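Bralel Bestückplatz für zweiarmige Roboter
Stand: Montag, 22. Januar

Kidstead Arbeitsplatzsysteme > Regale und Stationen > Bralel

Der Bralel ist unser Regalplatz für Roboter mit zwei Armen und mehrfingrigen Händen, und wir freuen uns sehr, dass er jetzt auch mit vollständiger Betriebsordnung ausgeliefert wird! Regalböden in Gelb, dunkles Gestell, zwei Ebenen: So steht die Station bei uns in Fustmont, und an ihr haben wir die 11 Platzregeln geschrieben, die jedem Set beiliegen. Die wichtigsten davon stehen auf dieser Seite, dazu die Eckdaten und der Lieferumfang.

Ablegen und Abstände

Schalen liegen auf der oberen Ebene, Kleinteile auf der unteren. Klingt banal, spart beim Einlernen aber enorm viel Ärger, denn die Hand kommt oben frei von vorn an die Schalen und muss sich unten nur um flache Teile kümmern. Zwischen zwei Schalen bleibt mindestens eine Handbreite des verwendeten Greifers frei, gemessen bei gespreizten Fingern. 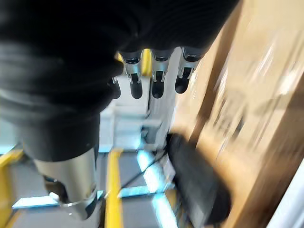
Für schnelle Armbewegungen gilt eine eigene Regel (Nr. 4): Über dem Regal und über dem Beistellwagen wird langsam gefahren, Umsetzfahrten laufen ausschließlich im freien Raum dazwischen. Die Grenzwerte dafür legt der Betreiber in seiner Risikobeurteilung fest und trägt sie in die Platzkarte ein. Wir geben bewusst keine Zahl vor, weil Werkstück, Greifer und Umgebung jedes Mal andere sind.

Beide Arme im Blick

Regel Nr. 5 ist unser Liebling. Solange eine Hand ein Teil fasst, bleibt die andere in einer erklärten Position, also entweder am zweiten Teil, über dem Wagen oder in der Grundstellung. »Irgendwo dazwischen« gibt es nicht. Wer das einmal sauber im Ablauf hinterlegt hat, will nie wieder anders arbeiten (wir jedenfalls nicht). Schalen werden am Rand gegriffen, und das Greifprogramm bekommt für jede Schalenform einen eigenen Namen.
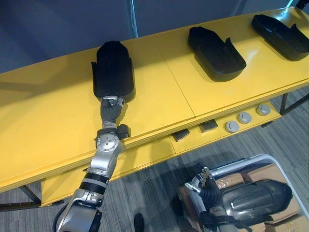

Linke Hand am Schalenrand, rechte Hand über dem Wagen mit den Kartons.

Der Wagen gehört zur Zelle und wird in der Platzkarte wie ein festes Möbel geführt. Sein Standplatz wird vor dem Start geprüft. Muss ihn jemand verschieben, wird der Roboter vorher stillgesetzt und gegen Wiederanlauf gesichert. Dasselbe gilt beim Nachlegen von Teilen, auch wenn es nur ein einziges ist.

Rund um die Station

Laufwege und Standflächen werden vor der ersten Inbetriebnahme eingezeichnet, Behälter und Kartons bekommen einen festen Ort. Wir empfehlen eine Skizze im Maßstab 1:10, die passt bei den meisten Räumen auf ein großes Blatt und lässt sich prima neben die Tür hängen.
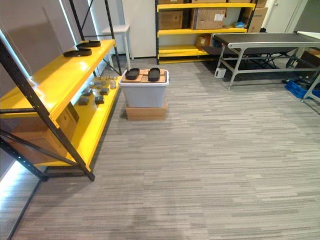
Aus einem Betrieb in Yang kam der Einwand, eine Skizze allein reiche nicht, man müsse den Plan bei jedem Schichtwechsel gegen den Raum halten und unterschreiben lassen, sonst wandere der erste Behälter schon am zweiten Tag. Das hat uns überzeugt! Seit April liegt dem Set deshalb ein Übergabeblock bei, und die Sichtprüfung steht als Regel Nr. 8 in der Ordnung.

Vor dem Start

Beide Hände in Grundstellung, Finger offen. Halterungen und Leitungen an den Handgelenken auf festen Sitz prüfen. Obere Ebene nach Platzkarte belegt, untere ebenso. Niemand im Bewegungsbereich. Not-Halt erreichbar und getestet. Erst danach Freigabe durch die eingewiesene Person. 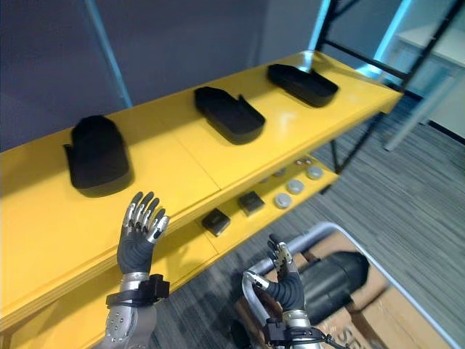
Technische Daten und Lieferumfang

Länge der oberen Ebene: 2.015 mm
Ebenen: 2
Wartungsintervall Gestell: 3.000 Betriebsstunden
Beiliegend: Platzregeln, Platzkarte, Übergabeblock, Montageanleitung
Nicht enthalten: Roboter, Greifer, Wagen, Schalen

Die Platzregeln ergänzen die Risikobeurteilung des Betreibers und ersetzen sie nicht. Eigene Regeln dürfen gern angehängt werden, am Ende des Heftes sind dafür zwei leere Seiten.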